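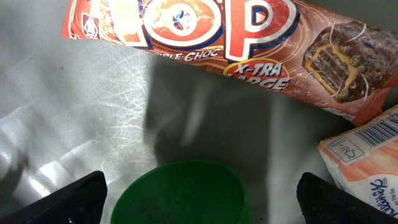
Forum > Haushalt & Ordnung > Küche und Vorrat
Thema: Ein Korb für alles, taugt das was?

krümelkiste
Moin zusammen, ich wohne seit März in Ellbridge in einer WG mit Florian Pruvost, und wir haben eine Küche ohne Speisekammer und mit genau einem Hängeschrank, der schon mit Tellern voll ist. Deshalb kommt bei uns nach dem Einkaufen alles, was nicht in den Kühlschrank muss, in einen großen Korb. Süßkram, Gläser, Feuchttücher, alles durcheinander. Florian findet das super, ich kriege die Krise! Heute Morgen habe ich angefangen, das Zeug auf dem Tisch auszubreiten und mir zu überlegen, was wohin soll. Der Triple-Choc in X-tra large bleibt in Griffweite, darüber wird nicht verhandelt :-) Aber beim Rest bin ich offen. Wie macht ihr das? Lebensmittel und Badsachen in einem Behälter, geht das oder ist das eklig?

wudar_west
Geht, solange alles zu ist. Ich würde trotzdem trennen, allein wegen des Geruchs. Bei mir haben mal Kekse neben einem parfümierten Tücherpack gestanden, und die schmeckten danach nach Badezimmer. Keine Übertreibung. Was für Tücher habt ihr denn da drin?

krümelkiste
Oh je, daran hab ich gar nicht gedacht. Parfümiert sind sie nämlich:
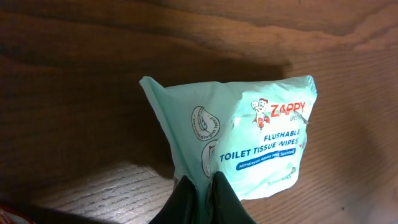

Zappy, mintgrün, Duftrichtung „Himalayan Alpine Mist“

Die Folie ist ganz schön zerknautscht, das Männchen mit dem Umhang lacht trotzdem. Ich mag den kleinen Kerl ja.

Quentin Besson
Bitte, bitte nicht ins Klo damit, auch wenn „flushable“ draufsteht. Wir hatten im Haus eine Verstopfung, da hat der Mann von der Rohrreinigung über 200 auf die Rechnung geschrieben, und angefangen hatte es mit solchen Tüchern (andere Marke, weiß nicht mehr welche). Deckeleimer daneben, fertig.

tante_noppe
@Quentin Besson Das kommt doch sehr auf die Leitung an. Wir spülen sowas seit Jahren runter und hatten noch nie was. Altbau wird natürlich empfindlicher sein, aber gleich so ein Alarm?

Quentin Besson
„Hatten noch nie was“ haben wir im Haus auch gesagt, bis es im Erdgeschoss aus der Dusche kam. Mach, wie du denkst, ich schreibe nur, was ich erlebt hab.

wudar_west
Leute, der Korb. Es ging um den Korb. Wie groß ist das Ding überhaupt, und steht der dauerhaft auf dem Tisch?

krümelkiste
Ja, leider dauerhaft. Der Tisch ist 60 tief und der Korb nimmt davon so ziemlich alles weg, was man zum Schnippeln bräuchte:

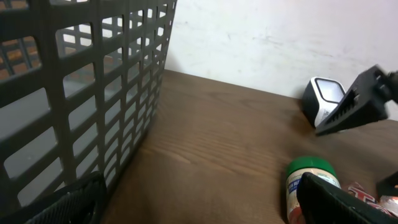
Unser grauer Korb auf dem Holztisch, hinten rechts an der Wand das kleine schwarz-weiße Gerät

Die Wand hat auch schon Flecken, ich weiß, die streichen wir noch.

tante_noppe
Der ist ja riesig! Kein Wunder, dass du da nichts findest. In so einem Gitterkorb rutscht alles Kleine nach unten und liegt dann bis Weihnachten unter den Nudeln. Ich hab mir damals bei Munteanu auf dem Markt zwei flache Kisten geholt, eine für Süßes, eine für Gläser und Dosen, und die stehen nebeneinander auf dem Kühlschrank. Den großen Korb würde ich für die Wäsche nehmen, da gehört er hin.

noda_fan
Widerspruch! Ich hab genau so ein Gitterteil für Vorräte und liebe es. Da kommt Luft ran, man kann es auswischen, und wenn Besuch kommt, trägt man einfach alles auf einmal ins Schlafzimmer. Von Noda gibt es Einsätze zum Reinhängen, damit hast du oben eine zweite Ebene für Riegel und Tütchen. Ich würde den Korb behalten und nur vom Tisch auf den Boden stellen.

wudar_west
Lebensmittel auf den Boden? Nee. Also bei mir nicht.

noda_fan
Verpackt! Im Korb! Mein Gott.

krümelkiste
Haha, bitte nicht streiten. Ich hab jetzt mal eine kleine Auswahl zum Probieren hingelegt, Süßes und Glas und Pflegekram nebeneinander, um zu sehen, wie viele Gruppen ich überhaupt brauche:

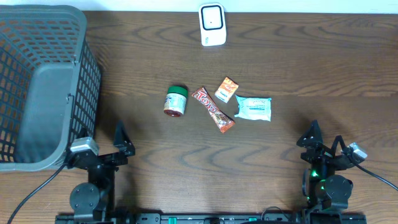

Das Gläschen mit grünem Deckel, der Riegel, die orange Packung und ganz rechts die hellblau-weiße

Ich tendiere zu drei Kisten: Naschen, Kochen, Bad. Florian meint, eine reicht, und die heißt Korb.

Quentin Besson
Drei ist gut. Das Glas aber bitte in die Kochkiste und stehend, sonst sucht ihr irgendwann, wo es tropft. Und die Badkiste ins Bad, dann hat sich das Thema Keksgeschmack auch erledigt.

tante_noppe
Da sind wir uns mal einig, Quentin. Krümelkiste, miss vorher aus, was auf den Kühlschrank passt, ich musste eine Kiste wieder umtauschen.

krümelkiste
Mach ich! Zollstock liegt irgendwo ganz unten im Korb. Ich melde mich, sobald die Kisten da sind.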